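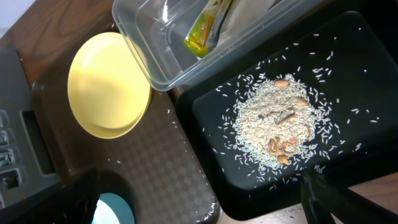
Filed under: Days Out, Robots & Gadgets

So I finally made it to the open day at Zavirell! I've been meaning to go since May, when my neighbor Beryl Gosling came home from one of their evenings and talked about nothing else for a week. They have the upstairs floor of the old Lilley building, and the stairs are steep, so wear real shoes.

I expected big orange arms welding things behind glass. What I got was a table full of kitchen stuff and an arm trying to pick nuts out of a pile of rice. I know how that sounds, but I stood there for the longest time and would have stayed longer if my parking hadn't been running out.

The job is easy for you and me. Take the nuts off the rice, put them on the yellow plate, leave the rice where it is. Farzad Shokri ran the demo and he let us guess which one the arm would go for first (I said the curvy one that looks like a cashew, and I was wrong). The rice is the long skinny kind and it gets everywhere on that shiny black tray. The trouble is that some of the nuts sink in a bit, so the fingers have to go down into the grains without plowing the whole heap across the table. I've shelled enough peas with toddlers to sympathize.

We watched five tries while I was there. Two were lovely – down, pinch, up, over to the plate, and everybody clapped. Two came up with nothing. On the last one it got the nut and a good little shower of rice with it, and Farzad just laughed and reset it. He told us they had done 80 runs that week already, which made me feel better about my sourdough.

My favorite part was asking questions. Golnar Karimi was at the laptop and she was so patient with all of us! I asked why rice, and she said it shifts every time you touch it, so the arm never gets the same pile twice. A kid next to me asked if it could do his chores and she told him to come back when he's in college.

There was coffee, there were those little almond cookies, and I came home with a Zavirell pencil. They're doing another open day in the fall and I've already told my sister she's driving.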